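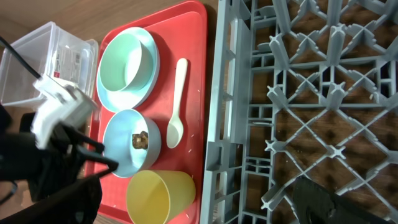 Rochelle Lyonsに言わせると、ためらいを全部捨てたデータで学習したロボットは、ためらうべきところでもためらわなくなるらしい。朝いちばんのメッセージがこれだった。おはようの一言もない。しかも反論しにくい。

二月に入ってから、ずっと同じことをやっている。食器と食べ物の片づけを遠隔操作で集めたデモが1068本あって、そこから操作者が迷っている区間を含むものを落とす。判定は手先の速度と、グリッパの開閉の回数と、直前の動きの打ち消し具合の三つで決める。落とした残りが389本。この選別の手順に、うちではFumbyという名前がついている。由来は「fumble」をもじったものだと私は思っているが、名付けた本人は違うと言い張っていて、では何なのかと聞いても教えてくれない。論文に書くときに困る。

捨てたほうの多さには今でもひるむ。集めるのにかかった時間を思うと、冷蔵庫の奥の惣菜を捨てるときと同じ気持ちになる。迷っているデモの大半は私が操作したものだ、という集計も出た。別に出してくれと頼んだ覚えはない。

午前中は評価の条件を書き直した。お椀の位置を変える、スプーンの向きを変える、カップを寄せる。前回の評価では配置を毎回その場の気分で決めていたので、気分を乱数に置き換えた。乱数のほうが私より意地悪な配置を出してくる。カップとお椀のすきまに指が入るか入らないか、というところばかり突いてくるのだから、こちらの性格が丸かったことが証明されたようなものだ。

米は相変わらず厄介である。生の米を使うと決めたのは、炊いた米だと昼には乾いて別の物体になるからで、判断としては間違っていなかったと思う。ただ、生の米は転がる。転がった先で見つかる。先週は靴下の中から出てきた。方策のほうは粒を目標物として扱っていないので、粒があろうとなかろうと同じ動きをしてほしいのだが、手首の画像では粒がやけに目立つ。粒の散らばり方が変わっただけで接近の軌道が少しずれることがあり、これが本当に粒のせいなのか、粒のせいにしたいだけなのか、まだ切り分けられていない。
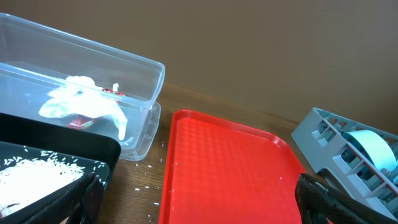 手首カメラから。赤いトレイにも米粒。

昼はColdenの二階で食べた。食堂の献立が変わり、カレーの日が減っている。隣の席で誰かがKincaid方式の話をしていて、つい聞き耳を立てた。Kincaid方式というのは、デモを捨てずに重みだけ下げるやり方で、Fumbyの比較対象に入れろと前から言われている。入れると表が一列増える。表が一列増えると文字が小さくなる。文字が小さくなると査読者の機嫌が悪くなる。そういう理由で先延ばしにしてきたが、食堂で他人が話題にするくらいなら、もう逃げ切れないだろう。

午後三時すぎ、評価を回した。

389本で学習した方策は、12回やって9回成功。悪くない、と言いかけて、1068本全部を使ったほうの結果を見たら、こちらも12回で9回成功だった。同点である。

同点というのは扱いに困る。少ないデータで同じ成績なら選別の勝ち、と書くことはできるし、たぶんそう書く。けれども落としたデモが毒にも薬にもなっていなかった、とも読める。これだけの回数で差がないと言い切るのも無理がある。統計の人に見せたら、黙って画面を閉じられる種類の数字だ。

しばらく腐ってから、失敗した回の動画を並べて見た。そうしたら中身が違った。全部入りの方策の失敗は、お椀の縁の手前で止まって、少し戻って、また寄って、を繰り返しているうちに時間切れになるものばかり。あの戻り方には見覚えがある。私の戻り方だ。手首を一度ひねって、気を取り直したように同じところへ行く、あの癖がそのまま移っている。親の箸の持ち方が子に出たところを見せられた気分だった。

選別したほうは止まらない。止まらないで、縁をつかみそこねたまま、つかんだつもりで次の場所へ行く。空の指を丁寧に開いて、何もないものを置いて、帰ってくる。動作としては実に堂々としている。時間切れにはならないので、動画だけ早送りで見ると成功と見分けがつかない。一度成功と記録して、あとで直した。

つまり朝のメッセージのとおりだった。面白くない。

対策は二つ考えた。一つは、迷いを「見直しの迷い」と「下手な迷い」に分けて、前者だけ残すこと。つかんだ直後に指先の画像を確かめるように少し間が空くのは前者で、接近の途中で行ったり来たりするのは後者、という線引きができそうに思う。もう一つは、つかめたかどうかの判定を別に持たせること。そちらのほうが早いが、論文の題名と関係がなくなる。題名はもう共著者全員に送ってしまった。

それと、同じ389本でも無作為に選んだ389本との比較をまだやっていない。これがないと何を言っても始まらないのに、なぜ後回しにしていたかというと、結果を見るのがこわいからである。日記だから書いておく。

夕方、研究室の共有ページに、失敗の種類の違いと途中までの表を貼った。写真も一枚つけた。
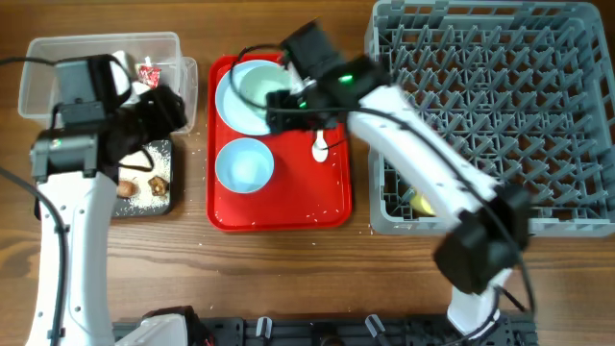
同じ成績なら、捨てたデモの分だけ操作者の時間が無駄だったという結論になりませんか、と、貼って十分もしないうちに書き込みがついた。続けて、集める前に迷わない人を選べばいいのでは、とも。

後半はとりあえず読まなかったことにした。前半には返事を書いた。選別は集めたあとに行うので、落とすデモの時間は戻ってこない。ただし失敗の出方がこれだけはっきり分かれるなら、次に集めるときに何を増やせばいいかは分かる。接近をきれいにやるデモと、つかみそこねてやり直すデモを、別々に録ればいい。書いているうちに、これは返事というより来月の予定表だなと気がつき、少し嫌になった。送信はした。

Pimoの予約を見ると、学習用の計算機は夜九時から空いていた。Pimoは共有の予約システムで、空いているように見えて押すと埋まっていることがあるのだが、今日は素直に取れた。無作為の389本を入れる。乱数の種はいじらない。いい数字が出るまで種を替えたくなる気持ちは、学習を始める前から既にある。

待ち時間に、捨てたデモを少し見返した。自分の操作を等倍で見るのはつらい。スプーンを取りに行って、やめて、カップに行って、やめて、結局スプーンに戻る。何を考えていたのか思い出せないし、たぶん何も考えていない。ただ、ひとつだけ、つかみそこねたあとで間を置いて、向きを変えて取り直しているのがあった。なかなかうまい。選別のしきい値にぎりぎりで引っかかって落ちている。ファイルの番号を控えておいた。

帰りに掃除機をかけた。米を吸う音がした。靴を脱いだら一粒出てきたので、それは机の上に置いて帰った。

明日はKincaid方式の列を足す。文字の大きさについてはそのあと考える。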